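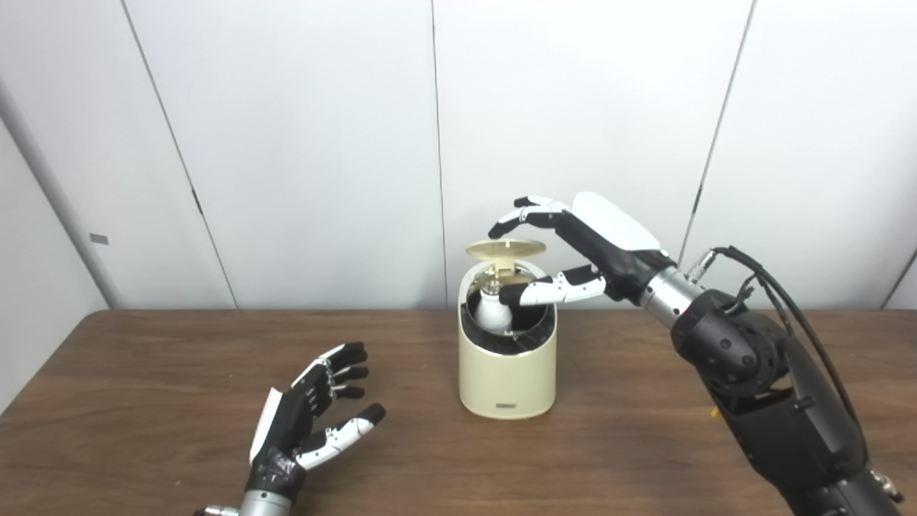
Coken House: walk-round checklist, with comments

Checked by: Geeta Pant
Walked with: Arnel Dimaculangan (ground floor), Dindo Dela Peña (upstairs)
Date: Nov 24, 2023
Form: 3

Last April's form came back with every line marked "OK" and no comments. I have been in this building long enough to doubt that. Marks used this time are Yes, No, Part, and Not seen. If I didn't look at it, it says Not seen.

Ways out

Front door opens fully from inside without a key
Yes. It sticks at the bottom and wants a shove. Arnel says it has always done that, and he may be right, but "always" is not a repair.

Back door opens fully from inside without a key
Part. It opens. It then meets the recycling bins and stops. I was told the bins had been put there that morning and would be moved by lunch. They were there at four.

Corridors clear
No. Bicycle outside the store, stack of folding chairs by the lift. The chairs have a notice on them saying they are not to be left there.

Stairs: handrail firm, treads sound, lighting works
Part. Handrail is firm on the lower flight and loose at the top bracket on the upper one. All lights came on. One tread edge is lifting and has been taped. The tape is also lifting.

Exit signs visible
Yes, apart from the one behind the Christmas banner, and the banner came down while I stood there.

Comment, Dindo Dela Peña: The bracket was tightened in the summer.
Reply, GP: Then it has come loose since the summer. Still a No as far as I'm concerned, I was being kind with Part.

Fire

Alarm test recorded weekly
Part. The book is filled in for every week, in the same pen, and I think in one sitting. I can't prove that. I asked which call point was used for the most recent test and got two different answers.

Alarm heard in all rooms
Not seen. Or not heard. We did not sound it because there was a class on. Needs doing with someone standing in the far store room with the door shut, and again in the toilets with the hand dryer going.

Extinguishers in place, pin and seal intact, service label in date
Part. Kitchen one is fine. The one by the office is being used to hold the door open, so I have marked it down on both counts. Upstairs landing: label is there but too faded to read, and a label I can't read is no label.

Fire doors close on their own
No. The office door, see above. The kitchen door closes but doesn't latch unless you pull it. I was assured that it latches "if you leave it". I left it for a good while.

Fire blanket in kitchen
Yes. Someone had hung tea towels over it. Towels moved.

Electrical

Sockets and switches undamaged
Part. Cracked faceplate behind the photocopier, which I put on the list in April. Ronaldo Manalo says it was replaced. If so it was replaced with another cracked one.

Extension leads not joined to one another
No. Meeting room, under the radiator. I unplugged one and somebody's laptop complained.

Small plug-in items: lead sound, plug sound, test sticker present
Part. I don't put much faith in stickers. A sticker tells you that somebody had a roll of stickers. I looked at the leads. Most are good. The Lonano heater in the office has a flattened stretch of cable where the desk leg has been standing on it, and it had a pass sticker right next to the plug. Taken out of use and put in my car so that it stays out of use.

Items brought from home listed in the book
No. The book has one entry, for a radio. I saw a good deal more than a radio.

Comment, Ronaldo Lumbao: The heater was only on when the boiler was off.
Reply, GP: The boiler has been off a lot.

Kitchen and water

Fridge temperature written down daily
Part. Written down daily, yes, and the same figure every day for a month. I would like to meet this fridge.

Hot tap not scalding
Yes. Slow to warm, and steam-free at full run.

Cleaning products locked away
Part. Cupboard locked, key in the lock.

First aid

Box stocked, contents in date
No. Plenty of plasters. Eye wash out of date. The list inside the lid belongs to a different box.

Repairs and money

The Dimaculangan quote (no relation, Arnel tells me, and I did ask) comes to 946 for the handrail, stair tread and kitchen door latch together. A second quote would be sensible. It says the tread "may" need replacing, and I would like to know who decides. We have 200 put by for small works and I suggest 100 of it goes on the faceplate and a new eye wash before anyone mentions paint.

To be put right first: back door, office fire door, joined-up leads, bracket.

Please don't send me an email saying these are done. Tell Dindo, and he and I will go and look.

Signed: G. Pant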